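4 Comparing two hand-held grippers before a session

This section covers the side-by-side check of a pair of hand-held grippers on the Bronora bench. Carry it out when a gripper has been replaced, when the jaws have been changed, or when the two sides are to run different controller settings. It assumes that the Siten controller has been installed as set out in section 2 and that both cables have been tested for continuity.

4.1 Preparing the bench

1. Place the foam board on the table and push it back until a strip of bare wood shows along the front edge. The board protects the jaw tips and gives the head camera a plain background.

2. Wipe the board. Scuffs and grey marks do not affect the result, but loose grit does and must be removed.

3. Set the basket near the far edge of the board, with its long side facing the operator. It must be empty.

4. Lay one folded garment between the basket and the operator, waistband away from the body. Trousers with an elastic waist are preferred, as the band and the leg fabric differ in thickness and load the jaws differently.

Note: Do not use a garment with metal buttons or a zip for this check. The Katsaros jaw pads mark easily.

4.2 Connecting the grippers

1. Switch the controller off.

2. Connect the left gripper to port A and the right gripper to port B. The ports are keyed alike and will accept either cable, so check the labels at both ends.

3. Lead each cable back past the wrist and down below the table edge. Leave enough slack for the hand to reach the far side of the basket without pulling.

4. Switch the controller on and wait until the light at the front of each gripper glows blue. If one side stays dark after 14 seconds, switch off, reseat that cable and start again from step 1.

Caution: Keep fingers clear of the jaws while the controller starts. The jaws close fully once during the start-up routine.

4.3 Starting position

Sit centrally at the table with both forearms level. Bring the grippers in from either side so that the jaws point towards the garment without touching it. The mounting plates should face upwards and remain in view of the head camera. If a plate drops out of view, raise the seat before changing the camera angle - the camera setting is shared with section 5 and is tedious to restore.
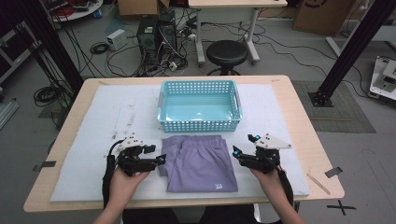 Hold this position while the controller takes its zero reading. The reading is complete when the counter on the Latov console reaches 236 samples. Any movement of the jaws during this time will shift the zero, and the force figures for that side will be wrong for the rest of the session.

4.4 Running the comparison

1. Select Compare on the console and set the sample limit to 2000.

2. With the left gripper only, take hold of the waistband, lift it clear of the board and release it. Refold the garment by hand if needed.

3. Repeat with the right gripper, taking the same part of the waistband.

4. Using both grippers, lift the garment by its two sides, carry it over the rim and lower it into the basket. Open both jaws together.

5. Take the garment out by hand, return it to its place and repeat steps 2 to 4 with the grip on the leg fabric.

6. Press Stop. The console stops by itself if the sample limit is reached first, in which case the last lift should be discarded.

Note: Lift at an even speed. Fast lifts add a peak to the force trace that can be mistaken for a sticking jaw.

4.5 Reading the result

The console draws one trace for each side. The traces need not lie on top of each other, but they should rise and fall with the same shape. A constant gap between them points to a poor zero reading; repeat from 4.3. A trace that climbs in steps usually means a dry jaw slide - see section 7 for cleaning.

If one side slips on the leg fabric and holds on the waistband, inspect the pads for wear. Replace pads on both grippers at the same time, even if only one has failed, and run this check again before recording.

Caution: Never swap the grippers between ports while the controller is on. The stored zero belongs to the port, and the jaws may close without a command.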